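Last updated: Aug 7, 2026

The Ekberg Flat

She had the keys to apartment 306 for one more night. The lease said everything had to be out by noon, and everything was, except a broom, a bucket and the folding chair she was sitting on.

The building had been put up by a firm called Groremik, which no longer existed. The name was still stamped on the mailboxes downstairs. Her aunt had moved in the year it opened and stayed for 28 years. On the lease she was Ó Flaithearta, but the neighbors had never managed it, so they called her Ekberg after the people who had lived there before her on paper and never shown up. She answered to it. Her packages came addressed that way.

The niece got up and started on the walls. She worked from the door toward the window with a damp rag, changing the water when it turned gray. There were 22 nail holes in the hallway. She knew because the landlord in Broston had put the number in his letter, along with what he meant to charge for each one.
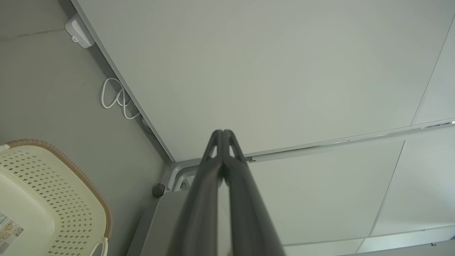 How do you fill a nail hole so it won't show?
Press in a little spackle with your finger, let it dry, sand it flat and touch it up with the same paint.

That was how her aunt had written it, question and answer, on an index card taped inside the closet door. There were other cards. One was for bleeding the radiator, one for getting candle wax off a tablecloth. She peeled them down carefully and put them in her coat pocket.

The spackle took most of the evening. While it dried she ate a sandwich on the folding chair and listened to the man upstairs run his bath. He had run it at the same hour in July, when she came to sit with her aunt, and her aunt had said, there he goes, and turned up the radio.

At ten she sanded the patches and painted them. The new paint was whiter than the old. She went over each one again and it made no difference.

She rinsed the brush, folded the chair and carried it down to the car with the bucket. Then she went back up for the broom.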